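FOR IMMEDIATE RELEASE

Ornier opens its gripper and camera comparison bench to outside teams

Kurnulen, 7 April 2026 – I run the small test group at Ornier, and I get to write this one myself, so please forgive me if it sounds more like a letter than a press release. We are opening up Grornitell, the simulated bench we use to compare grippers, arms, cameras and controllers before anybody here signs a purchase order. Starting today, outside teams can download it, plug in their own hardware models and run the same trials we run.

I've been wanting to say that for a long time!

Grornitell started as a folder of scripts on my own laptop. We had 2 grippers on loan, one arm, and a decision to make, and every time we swapped a fingertip on the real bench we lost most of a morning to mounting, cabling and calibration. So I built a rough copy of the bench in simulation and ran the grippers there first. It was ugly (my first drawer opened into the table) but it told us which questions were worth a morning of screwdriver work and which ones weren't. The rest of the group started borrowing it, then complaining about it, and then fixing it, and that's how it got good.

What's in the release

The package we're putting out today has 60 tabletop tasks. They cover the stuff our customers ask about most: picking up small round things, stacking, opening and closing, pushing objects into a tray, reaching around or under something that's in the way. Each task comes with a starting layout, a success check and a set of variations, so you can move the objects, change the light or swap the surface without rewriting anything.

You can compare 3 kinds of gripper out of the box – a parallel jaw, a soft two-finger and a suction cup. We picked those because they're what people keep asking us to put side by side. If yours is different, there's a template to fill in, and it's a lot shorter than it used to be. My colleagues made me cut it down after watching one visiting engineer fight with it through lunch.

Controllers plug in the same way. You can run position control against force control on the same task with the same starting layouts, which sounds like an obvious thing to want, and it still took us ages to get right. The first version reset the objects a tiny bit differently for each controller, and we spent a good week admiring a difference that came entirely from our own reset code. That's fixed, and there's a check for it now that runs before every batch.

The camera part

This is my favorite piece, so I'm going to go on a bit. Most of the arguments in our group are about where to put the camera. Everybody has a theory. Up high you see the layout but you lose the contact between finger and object. Down low you see the contact, and then some big flat thing gets in front of half the table. Wrist cameras are great until the gripper closes and the view is all finger.

In Grornitell you can save any number of camera placements per task and render them all from a single run, so the arm does exactly the same thing each time and only the view changes. We also let you look through each one before the run starts. I can't tell you how much time that has saved me. The low placements in particular look fine as numbers in a settings file, and then you open the view and find out how much of your table is behind a panel. 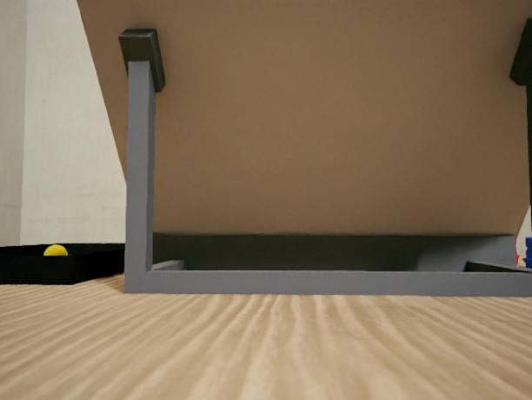
Low camera view in Grornitell: the tan panel and gray frame, with the yellow ball just showing over the rim of the black tray.

We keep awkward views like that in the set on purpose. A controller that only works with a perfect view of the ball isn't much use to a customer whose bench is already bolted to the floor, and I'd like to find that out in simulation. From a viewpoint this low you get the top of the ball and that's it, so any grasp planner that wants the whole outline has to guess at the rest or ask for a second view. Try it with yours. I'd love to hear how it goes.

What it doesn't do yet

Soft contact is still our weak spot. The soft two-finger model is fine for comparing approach angles, but please don't use it to choose a fingertip material. Cloth and cables aren't in there at all. Also, the wood grain on the tabletop is for looks and for bothering the cameras – it has no effect on friction, and the friction value is set separately in the task file. Several people have asked me about that, so now it's in writing.

And a simulated result is a place to start. We still put the finalists on the real bench here in Kurnulen, and I'd ask you to do the same before you spend money on the strength of a chart with our name on it.

Working with Kolář

The real-bench side of this is shared with Kolář, who build the mounting plates we use for swapping grippers and cameras. Their plates are modeled in Grornitell with the same hole pattern, so a camera position that you like on screen can be bolted up in the same spot. Kolář will be shipping a plate set to match the release in June. We get no cut of that, in case you're wondering. We just got tired of drilling.

Getting it

Grornitell is free for schools and for anyone doing unpaid research. Companies can use it free for evaluation up to 2,000 runs, and after that we'd like you to buy a license, which pays for the people who answer your emails (one of them is me). The download includes the tasks, the gripper models, the saved camera placements and the logs from our own latest comparison, so you can check our numbers against yours. If they don't match, send us your task file and your settings and we'll run them here.

About Ornier

Ornier tests and selects robot hardware for small manufacturers and labs. We're based in Kurnulen, we don't make grippers or arms ourselves, and we publish the task files behind every comparison we release.

Press contact

Write to the Ornier test group through the contact form on our website and put "Grornitell" in the subject line. Review copies, extra renders and a walkthrough of the bench by video call are all available on request, and I'm happy to do the call myself.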